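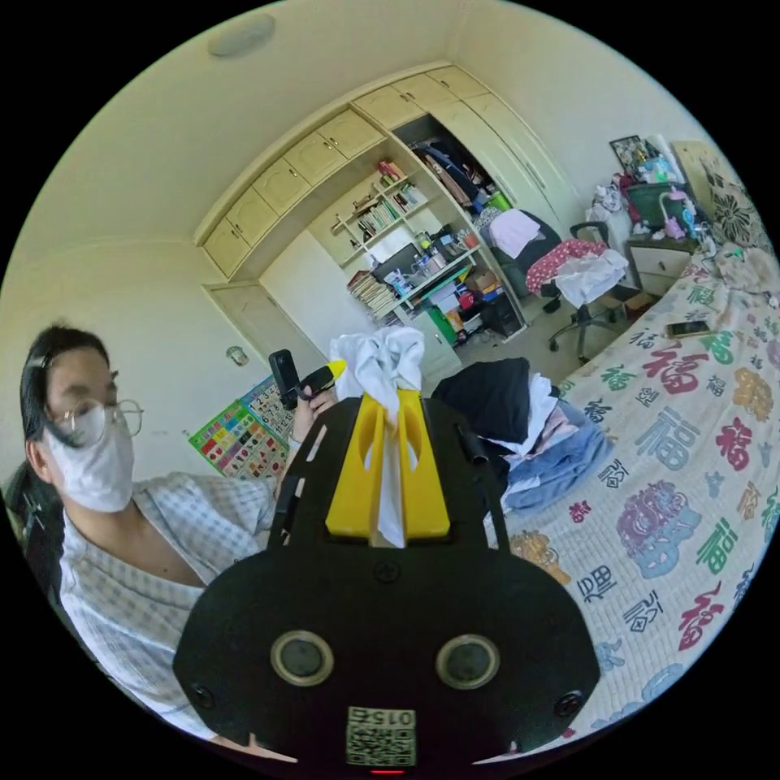 Annunziata Costa
@annunziatacosta · January

We use cookies to remember your settings and measure visits. Accept all / Manage choices

I moved from a house to a one-bedroom apartment in Skonville last fall. Thread on what I learned about storing stuff in a bedroom when the bedroom is most of what you have.

First thing I did was measure. The closet is 70 inches wide. The movers had told me it was "a good six feet." I had already bought a rod based on that and had to take it back.

I kept the old dresser. A lot of people told me to get rid of it and buy something tall and narrow. It is deep, it is ugly, and it holds every sweater I own. If a piece works, measure the new room before you sell it.

Under the bed: I had 7 inches of clearance. Most of the bins at the store were taller than that. The ones that fit were meant for wrapping paper, and they work fine for sheets and winter scarves.

I put bed risers on in November and took them off again two weeks later. More space underneath, but my knees did not like climbing up. Know your knees.

Sheets. I fold each set and put it inside one of its own pillowcases. My mother did this and I ignored it for thirty years. You pull out one bundle and the whole set is there.

Fitted sheets I do not fold well and I have stopped trying. Rolled up inside the pillowcase, they look the same as anyone else's.

Towels used to live in the hall. There is no hall now. They go on the top closet shelf, rolled, with the big ones at the back. I own fewer towels than I did. I kept the thick ones and took the rest to the animal shelter on Grasonden Road, which takes them in any condition as long as they are clean.

Someone asked about books. I kept one shelf's worth. The rest went to my neighbor Rupert Pichler, who has a spare room and a list of who borrowed what. I have been back for two of them already.

Paper was the worst job. I had 19 folders of it. Old warranties, manuals for a washer I left behind, school forms for a child who is now an accountant. I did one folder a night at the kitchen table with the radio on. Four folders are left and I am keeping those.

If you are doing paper: open every envelope before you shred it. I found a savings bond inside a dental bill.

Hooks. I have a row on the back of the bedroom door and another inside the closet. Coats on the door, bags in the closet. I tried it the other way around and the door would not shut.

The room still gets messy. By the end of the week there are clothes on the chair and mail on the bed. It takes around ten minutes to clear, because everything has a place to go back to. In the old house it took a weekend and I mostly moved piles from one room to another.

Things I bought and regret: vacuum bags (they leaked air by morning), a shoe rack that hangs over the door (hit the wall every time), a set of matching baskets with no handles.

Things I bought and like: one step stool, a roll of labels, a plain lamp that clips to the headboard so I could give up the nightstand.

Moving the nightstand out gave me room for the laundry hamper — before that it sat in front of the heater, and my son brought it up every visit.

A reader wanted to know if I miss the house. I miss the back porch and the pantry. I do not miss the gutters.

Next job is the kitchen drawers. I have three can openers and would like to find out which one works. I will post when that is done.

Contact · Terms · © Annunziata Costa · Back to top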